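Clonance Tabletop: simulated rearrangement episodes for mobile manipulation

Release 2, October 5, 2026

Overview

Clonance Tabletop is a set of simulated episodes for training and checking perception and planning code on a mobile manipulator. All episodes take place in rendered domestic interiors. The set was built at Tretdale to exercise the Kivano planning stack, but nothing in the file layout depends on Kivano and the loader has no dependency on it.

The release holds 2801 episodes. Each one starts from a fixed room layout with a randomised set of small objects on a table, and ends when the goal predicate is met or the step limit of 900 is reached. Episodes that end on the step limit are kept and carry the flag timeout=true.

What changed since release 1

Transparent objects are now rendered with refraction switched on. In release 1 they were drawn with plain alpha blending, and depth predictors trained on that data did badly when refraction was added at test time. Results from the two releases should not be compared directly.

Object poses are now stored in the map frame. The old base-relative poses can be recovered with the helper to_base_frame. The conversion uses the base pose at the same step, so do not apply it to interpolated poses.

The field grasp_ok has been removed. It was set from finger closure alone and was wrong whenever the gripper closed on the table edge. Use contact_pairs instead.

Contents of an episode

meta.json: room id, random seed, object list, goal predicate, step count, timeout flag
rgb/: head camera colour images, one per step
depth/: head camera depth, 16-bit, millimetres
seg/: instance masks, indexed by the object list in meta.json
state.npz: base pose, joint positions, joint velocities, gripper command
contacts.npz: contact pairs and contact normals at each step

Masks cover movable objects, furniture and the robot itself. The robot is one instance with id 1. Joint order follows the robot description file and is repeated in state.npz under joint_names, which should be read instead of being hard-coded.

Rooms and objects

There are 33 room layouts. Walls, doors and fixed furniture stay where they are within a layout. Chairs are placed at random within limits and may block part of the approach to the table. Lighting is drawn per episode from a small set of presets.

Objects are sampled from a shared pool and dropped from just above the tabletop, then left to settle for 200 simulation steps before recording starts. Anything that falls off in that time is removed from the object list. Thin and flat items are included on purpose, as are clear ones. Both kinds are hard for the usual plane-fitting step, which tends to swallow the first and miss the second.
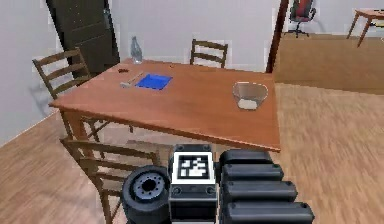
Head camera view in a dining room layout. The glass bottle and bowl are both transparent; the blue pad lies flat on the tabletop. Robot hardware covers part of the nearest chair.

The robot's own body often takes up the lower part of the view. Occupancy mapping code must filter it out, either with the robot mask or by projecting the arm model at the recorded joint positions. The second method is closer to what is possible on hardware and is the one used for the baseline. The mask is slightly tighter at the edges — a margin of a few pixels is advised if you use it.

Camera calibration

Intrinsics are the same for every episode and are stored once, in calib/head.json. Extrinsics vary with the head joints and have to be computed from the joint state. There is no simulated lens distortion and no rolling shutter. Where a fiducial marker on the robot is in view, it can be used to test a hand-eye calibration routine, as its true pose is given in calib/markers.json. Marker corners are not annotated in the images.

Running the loader

pip install clonance-tabletop
clonance fetch --release 2 --out ./data
clonance check ./data

The check command verifies file hashes and confirms that the number of images matches the step count in each meta.json. It does not open the depth files. To do that as well, pass --deep, which is slow on network storage.

A minimal read loop:

from clonance import Episodes
for ep in Episodes("./data", split="train"):
 for step in ep:
 plan_input = (step.rgb, step.depth, step.joints)

Splits

Splits are made by room layout, so no layout appears in more than one. Objects are shared across splits. Anyone testing generalisation to new objects will need to build a separate split; the script tools/split_by_object.py does this from an object list.

Known problems

Depth on clear objects is the true surface depth, with no sensor model applied. A real depth camera will often return the surface behind, or nothing at all. A noise model is in tools/depth_noise.py but is off by default.

Contact normals are sometimes flipped for very thin objects. The sign can be corrected against the table normal when the object is at rest. We have no fix for the moving case.

Doors are static in this release. Some are modelled partly open, and planners that treat a door as either open or shut will need to use the collision mesh.

Licence and contact

The data and loader are released for research use under the terms in LICENCE. Report faults through the Jacobs issue tracker, giving the room id and the random seed. Reports without a seed cannot be reproduced and will be closed.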